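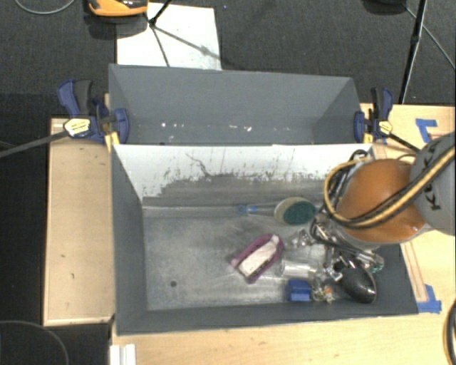 Reading time: 2 min

Workplace inspection checklist: storage, wash-up and cleaning areas
Site: Bomero depot, Durnari
Inspection date: 2024-07-09
Previous inspection: January

Mark each item Yes, No or N/A. Every No needs a comment.

1. Floors and walkways
1.1 Walkways clear to full marked width – Yes
1.2 Floor drains covered and flush – No
Comment: Cover at the Kamel Street door sits proud of the floor. Trip hazard. Raised in January and still open. Cone in place, fitter booked.
1.3 Non-slip mats flat, edges not curled – Yes

2. Cleaning gear
2.1 Brushes, bottles and small items kept in a bin or on a hook, off the floor – Yes
2.2 Spray bottles labelled with contents – No
Comment: 3 bottles unlabelled at the wash-up sink. Emptied and rinsed. New labels ordered.
2.3 Safety data sheets match the products on the shelf – Yes
Comment: Sheet for Curia degreaser is the old issue. Replace at next print.

3. Racking
3.1 Load signs fitted and legible – Yes
Comment: Bay 4 sign reads 1,224 kg per level, matches the drawing.
3.2 Uprights free of dents and twist – Yes
3.3 Heavy stock on lower levels – N/A
Comment: Bay emptied for repainting. Check again once restocked.

4. Fire and exits
4.1 Extinguishers tagged and in date – Yes
4.2 Exit doors open fully from inside – Yes
4.3 Clearance of 100 cm in front of switchboard – No
Comment: Flattened cartons stacked against the board. Moved during inspection. Floor to be line-marked.

Open items go to the site manager by the end of the shift.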